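I Gave Up My Phone Alarm and Now I Have Opinions About Clocks

So back in October I decided I was done with waking up to my phone. You know how it goes. The alarm rings, you grab the thing to shut it off, and then somehow you're reading about a stranger's kitchen remodel with one eye open and it's 7:25 and you haven't brushed your teeth. I did that for years! I once missed a dentist appointment because of a long argument in the comments under a banana bread recipe, and I don't even like banana bread.

My friend Upendo Mushi has been telling me to get a real alarm clock for as long as I've known her. She has a little wind-up one that was her grandmother's, and it sounds like a fire drill in a cookie tin. I stayed at her place one weekend and it scared me so badly I knocked a glass of water into my own shoe. But I was awake, and I hadn't looked at a screen, and I had eaten a whole breakfast before I thought about my email. That got my attention.

My rules for the new clock were pretty simple. No app. No glowing numbers bright enough to read a book by. It had to be loud enough to get me up and not so loud that the guy downstairs would hate me. And I wanted to spend 25 dollars or less, which ruled out a lot more than I expected. Have you looked at the price of alarm clocks lately? There are ones that pretend to be the sun. There are ones that roll off the table and make you chase them, and I'm sorry, no, I am not running after anything at six in the morning.

The first one I bought was a Stondov, a square plastic thing in a sort of oatmeal color. I really wanted to love it. It looked great on the nightstand. The trouble was the tick. In the store you'd never notice, but in a dark bedroom it was like somebody clipping their nails, forever. I tried putting it in the sock drawer. Then I couldn't hear the alarm, so I moved it to the hall, and then I got up in the night to check that it was set, and at that point I was sleeping worse than I ever did with the phone.

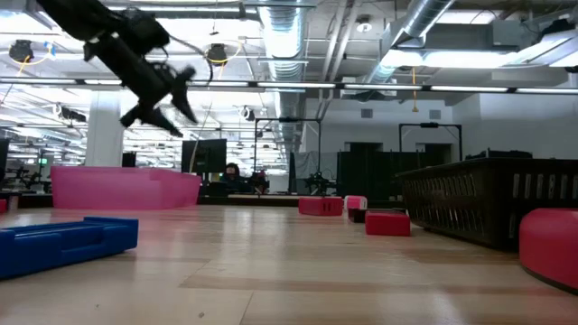

Back to the store it went. The woman at the returns desk didn't even ask, she just said "ticking?" and I said yes and she nodded like a doctor.

Clock number 2 was secondhand, from the big thrift store over in Trandton. I love that place. They have a whole shelf of clocks and radios, and they'll let you plug things in at the counter before you buy. I found an old Pimurska clock radio with a dial you turn with your thumb, three dollars, and I was so pleased with myself that I talked about it the whole drive home (to nobody, I was alone in the car). It got exactly one station clearly and that station was farm prices. I now know far too much about soybeans. I kept it for almost a month, though, because there's something very calming about a man reading numbers to you while you're still under the blanket. What did it in was the snooze button, which stuck. Some mornings it would snooze and then never come back, like a dad in a sad movie.

By then I was deep in it. I was reading clock forums. There's one thread about quiet alarm clocks that has 1,093 replies, and I'm embarrassed to tell you how far I got. People have such strong feelings! One side says a sweeping second hand is the only way to go and the other side says the whir is worse than the tick. There was a very long fight about whether a bell is kinder than a beep. I am on the bell side. A beep sounds like a truck backing up toward your bed.

The one I ended up with is an Ekström, small and round and dark green, with a bell on the inside so it doesn't look like a cartoon. It runs on one battery. It has a tiny light that you have to press and hold, and it goes off as soon as you let go, so there's no glow. The alarm starts soft and gets louder, and I've never made it to the really loud part. I paid a couple of dollars over my limit and I've made peace with that.

Okay, so has it changed my life? A bit, yeah. The phone now sleeps in the kitchen, next to the toaster. The first week I felt twitchy about it – what if somebody needed me at 3 a.m.? – and then I remembered that in my whole adult life one person has called me at 3 a.m., and it was a wrong number asking for a taxi. If you have kids or a parent who isn't well, that's different, and maybe you leave the ringer turned way up in the next room. My sister does that and says it works fine.

The mornings are the best part. I get up, I make coffee, I stand at the window in my robe and look at what the weather is doing by looking at it. I've read 5 library books since the clock came home, mostly in bed at night, because without the phone there I get bored and then I pick up a book and then I'm asleep. Some of them weren't even good. I finished a mystery where I'd guessed the cousin by page ten and I still had a nice time.

A few things I'd tell you if you're going to try it. Listen to the clock in a quiet room before you throw away the box. Set it across the room if you're a snoozer, on something you can reach without stepping on the cat. Do a practice run on a morning when it doesn't matter if you sleep in. And keep a spare battery in the nightstand, please, I learned that one on the morning of a job review and I'd like to spare you.

Upendo came over last month and inspected the green one. She turned it around a few times, wound nothing because there's nothing to wind, and said it was "a bit polite." She thinks I should go up to the cookie tin kind eventually. I told her I'd think about it, and I hid my water glass.

If you've got a clock you love, tell me in the comments, especially if it's a quiet one with a bell. I'm looking for one for my brother, who sleeps through everything and currently has four alarms on his phone, all named "GET UP KEVIN."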